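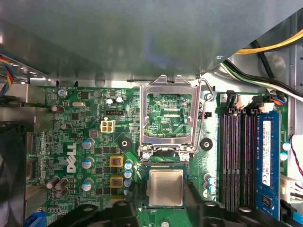 Blog > Slow evenings > Repair or replace

Keeping the old computer one more winter

21/11/2018

Every November I make a list of the things in our apartment that are getting old, and I decide which of them I will keep. This year the computer was at the top. My neighbor says that a machine of this age is only good for heating the room. A new one like I want costs 800 dollars, and for this money I can visit my family in Flutholm and stay for 15 days.

I grew up in a house where we kept things. My father had one radio during my whole childhood, and when it was silent he opened it on the kitchen table after supper. I was allowed to hold the screws. I don't think he had studied anything about radios. He looked for a long time, then he touched something, and sometimes there was music again.

So I keep the computer. I use it for letters, for photos and for this blog, and for these three things it is fast enough. I put 319 dollars in an envelope for the train tickets, and the rest I must save before spring.

If you also have an old machine that you cannot throw away, please write to me what you do with it. I answer slowly, but I answer.

Recent posts
My first soup with dried beans
A bicycle is also a piece of furniture
Words I still say wrong
Rain in Flutholm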